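Vevirville Household Waste Survey, data card

Version 2. Text as shipped with the CSV files.

What is in it

The set holds 2,266 rows. Each row is one household's answer sheet for one collection round in Vevirville, with the bag weight the household wrote down, the bin type, the day's sorting notes and a free text field. The survey was designed by Ginico and typed up by Jadoon, who also wrote the cleaning script. Collection ran through October.

We are publishing it because people asked. We would not build a city budget on it.

How the weights were taken

Households used their own bathroom scales. Many of those scales do not read anything under two pounds, and it shows: light kitchen bags pile up at zero and at two, with very little in between. The field is called weight_lb. Read it as "what someone wrote on a form."

Indoor bins were lined with ordinary bags, and the form asked for bag and contents together. A few people clearly weighed the bin as well. We flagged the worst of these in bin_included, but the flag is a guess.

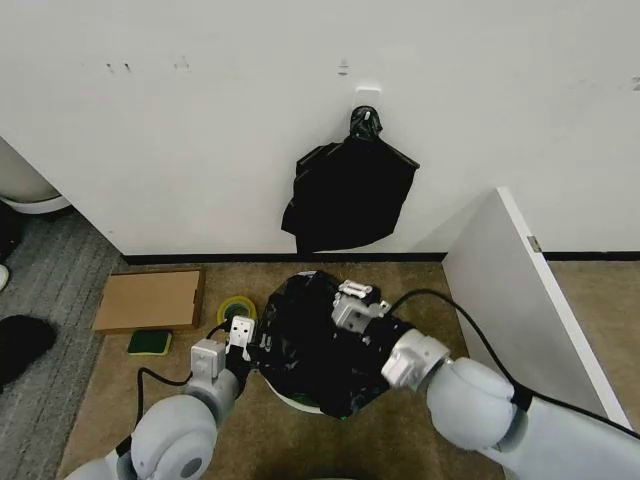 Known problems

Renters are badly underrepresented. The sign-up sheet went out with the water bill, and plenty of renters never see one.

The recycling_rate column came from Brostine and claims over 90 percent for several streets. We could not reproduce it from the raw rows and suggest you drop it.

Free text was trimmed at 30 words by the entry form. The original sheets were not kept.

Reasonable uses

Teaching data cleaning. Checking how self-reported weights bunch up. Comparing bin types, with care.

Please do not rank neighborhoods with it. Version 1 got used that way, and the map that came out of it was mostly a map of who owned a decent scale.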